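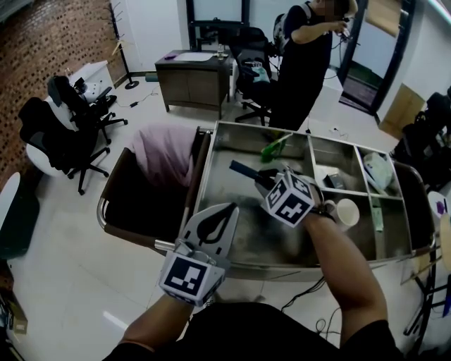
Call for Participants: Household Repair Diary Study

The Enholm Institute for Domestic Life invites adults living in the Pirnberg area to take part in a twelve-month study of how households look after, mend, lend and throw away everyday belongings. Applications are open now. The study begins in August.

Background

Most research on waste starts at the collection point, when an item has already been discarded. Much less is known about the months or years before that, when a chair has a loose leg or a kettle has stopped switching itself off and the people who own it have not yet decided what to do. The Institute's first survey on this subject drew 2,489 responses by mail and gave a broad account of what people say they repair. The present study follows a smaller group closely over time and records what they do.

What participants will be asked to do

Participants will keep a written diary of household items that break, wear out, are repaired, are given away or are replaced. Entries may be made on paper or online and are normally a few lines long. One entry per week is expected, including weeks in which there is nothing to report.

Each household will also complete three telephone interviews of up to 50 minutes. These take place at the start of the study, at the midpoint and at the end. Interviews are recorded with the consent of the participant and transcribed by Institute staff.

A smaller number of households will be asked to complete an inventory of one room of their choice. This part is voluntary, and declining it does not affect a participant's place in the study or the basic payment.

Who may apply

Applicants must be 18 or older and must have lived at their current address for at least six months. Only one person per household may enroll, although other members are welcome to contribute to the diary. Renters and owners are equally eligible. No skill or interest in repair work is required, and the Institute particularly wishes to hear from people who rarely mend anything.

Employees of the Institute and members of their immediate families may not apply. Persons who took part in the Eka pilot are eligible, provided that they returned their final questionnaire.

Payment

Households that complete the diary and all three interviews will receive $300, paid in two equal installments at the midpoint and at the end of the study. Those who leave early after the midpoint keep the first installment. Households that complete the room inventory will receive a further $50.

Privacy

Names and addresses are stored separately from diary entries and are destroyed two years after the study closes. Published work will identify households by number only. Participants may withdraw at any time without giving a reason and may ask for their entries to be deleted up to the date of the final interview.

How to apply

Application forms are available from the Institute's website or by mail from the Household Studies Office, Enholm Institute for Domestic Life, Amegashie Building, Pirnberg. Please state whether you would prefer a paper or an online diary and list the times of day at which you can be reached by telephone. Large-print forms are available on request.

Completed forms must reach the office by the end of June. Places will be offered so as to include a range of household sizes and housing types, and not in order of receipt. All applicants will be notified in writing of the outcome in July.

Issued May 13, 2020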